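Public meetings and demonstrations in Clostlow: your questions

Do I need a ticket for the rally on Camon Green?
No. It is free and open to anyone, whichever party you support. The green holds 200 people inside the barriers, and stewards will close the gate when it is full.

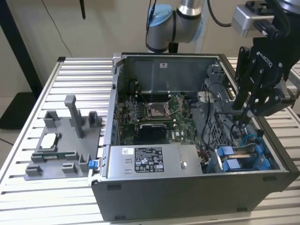 Can I bring a placard?
Yes, but poles are not allowed. Large banners should be carried at the back so that others can see the platform.

What about the hustings?
Those are held indoors, at Collow Hall, in November. Doors open at 6.30pm. Questions to candidates must be sent in beforehand, and we had 59 last year. We read out as many as time allows. 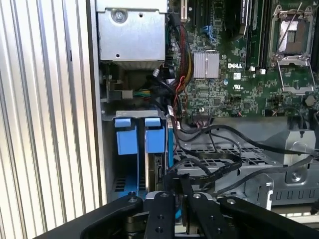
A reader in Courtois writes: I sent a question last year and it was never read out. Can I send the same one again?

Yes. Questions that were not reached can be sent again. Keep them under 34 words and put them to all the candidates, not just one.
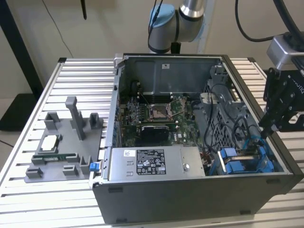

Are meetings recorded?
The hustings are recorded in sound only, and the file stays on our website for 2 months. Please do not film members of the audience without asking them. If you cannot play the file on a desktop computer, try it on a phone before you write to us. We don't repair machines, so a tower on its side with the side panel off is a job for a computer shop.

Is there parking?
There is none at the green. Use the car park behind Collow Hall.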